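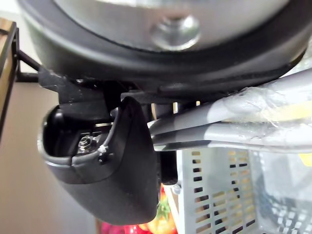
3 April 2020

Surkia, reel 2. Back on the print after leaving it overnight in the cold store. Vinegar smell no worse. Shrinkage gauge says 0.9, same as reel one, so still OK for the sprocket gate but not by much.

Wound through by hand on the bench first. Slow. Seven splices, all tape, two of them already lifting at the corner. Old glue gone brown. Remade the bad two on the Rudiler with fresh tape, left the rest alone. Rudiler blade needs changing - it drags on the second cut and leaves a burr. Miloslav has the spares in his drawer, ask.

Perf damage from frame 2664 onwards, left side only. Looks like somebody ran it on a projector with a bad claw. Repaired the worst with perf tape. Took all morning and my back knows it.

Test scan on the Aritz before lunch. First go: picture weaving badly left to right. Stopped, cleaned the gate, same again. Loosened the side guide a touch and it settled. Wrote the new guide setting on the card inside the lid, pelase don't change it until all the reels are through.

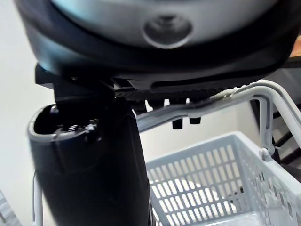

SOUND

Optical track, variable area. Hiss quite heavy in the restaurant bit, then drops away the moment they go outside, so I think it's in the original mix and not dirt on our side. Evdokia not convinced. She wants to hear it against the Nikolovski copy, which has a cleaner track but is missing the last scene.

Sync drifts by the end of the reel. Some 20 frames late on the door slam. Must be missing picture at one of the splices, most likely the long one just after the train. Haven't found the jump by eye yet. Will go through the scan frame by frame.

Level very low on the left of the track for the first minute or so. Lamp? Swapped it, no diference. Put the old one back.
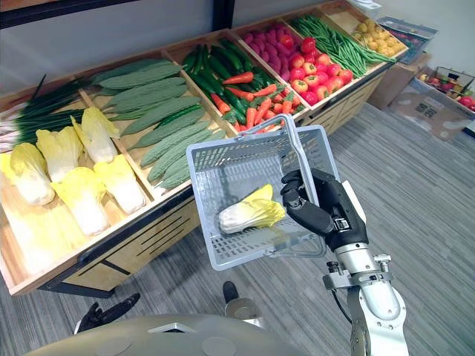
TO DO

Blade for the Rudiler (Miloslav).
Nikolovski reel out of store in good time, it has to warm up before anyone opens the can.
Evdokia to listen to the restaurant bit on the good speakers.
Find the missing frames.
New leader on head and tail, the present one is all scribbled over in grease pencil. Photocopy the scribbles first - there's a date on it, November something, can't read the year.
Relabel can, lid says reel 3.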